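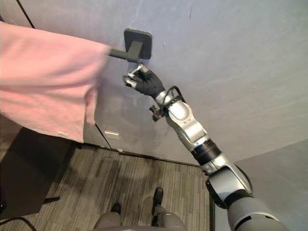 Survivor's benefit and the part-year earnings offset – which month counts?

Filed under: Pensions & Benefits > Survivors > Payment dates
20 replies

ledgerline_k
My mother has drawn a survivor's pension from the Wullow fund since April. She went back to part-time work in the fall and reported it on the standard change form. The January statement shows a deduction of 200 with the code "EO-prior". I read the plan booklet as saying the earnings offset applies to the month in which the wages are paid. The fund seems to be applying it to the month in which the hours were worked. Those are different months in her case, as her employer pays in arrears. Has anyone had this code explained in writing?

tarn_and_co
Month of payment. Section 6 of the booklet, second paragraph. "Prior" in the code means the deduction was posted one cycle late and has nothing to do with when the hours were worked.

quillback
I disagree with tarn_and_co. Section 6 covers retirees under the normal age. Survivors come under the supplement that was mailed out separately, and the supplement says "earned." My own offset has always followed the work month. I checked it against three years of pay stubs.

tarn_and_co
The supplement says "earned" in the heading and "received" in the body text. The body text governs.

quillback
Says who? The supplement has no interpretation clause. If the heading and the text conflict, the fund uses whichever one its payroll system was set up for, and that system was set up for the work month.

ledgerline_k
I have the booklet but not the supplement. Is it on the member site?

marrow_street
Log in, Documents, Archive, then change the filter from "Current" to "All". It's listed under the old administrator's name, Sulley, so searching for "survivor" finds nothing. The scan is crooked but readable.

ohm_per_meter
Former payroll clerk, different fund, same software (Vunonari). The offset module has a setting for the reference month with two values, accrual and cash. It is set per benefit class, so quillback and tarn_and_co can both be right about their own payments. The statement code comes from a separate table and tells you when the adjustment was posted. It does not tell you which setting was used.

To find the setting, take one month where hours were worked and no wages were paid. If there is a deduction tied to that month, it's accrual. If there isn't, it's cash.

ledgerline_k
She started in October and her first wages came in November. The annual breakdown has a deduction against October. So accrual.

ohm_per_meter
Then the setting is accrual for her class. Whether the plan rules allow that is a separate question.

tarn_and_co
It's the only question. The software doesn't amend the plan.

quillback
It doesn't, but the total over a full year comes out the same either way unless she crosses the threshold in one of the months. I wouldn't spend a stamp on it.

ledgerline_k
She does cross it. The monthly threshold is 699 and she had one long month. On a cash basis the wages were split over two pay dates and neither month goes over. On an accrual basis all of it falls in one month and the offset applies.

quillback
Fair enough, that changes it. Write to them.

marrow_street
Ask for a "benefit determination" and use those words. A general inquiry goes to the call center and you get a paragraph copied from the booklet. A determination has to cite the rule and starts the appeal period. Send copies of the pay stubs showing both the work dates and the pay dates – keep the originals.

dunlin44
Does the same thing apply to the Kakakhel plan? They merged some of the administration.

marrow_street
Different plan document. Start a new thread or this one will get tangled.

ledgerline_k
Found the supplement. The heading says "Earned Income" and the body says "amounts received in the month." The determination request was mailed January 24, 2022. Will post the answer when it comes.

tarn_and_co
As I said.

Share (6)
Tagged: earnings offset, survivor's pension, reference month

Comments on this thread

pell_r: Same code on mine. My deduction was reversed after a phone call, no letter needed, but it was a posting error and not the reference month.

hobnail: The link to the member archive in the sticky is dead. Use the path marrow_street gave.

quillback: For the record I still think the heading counts for something.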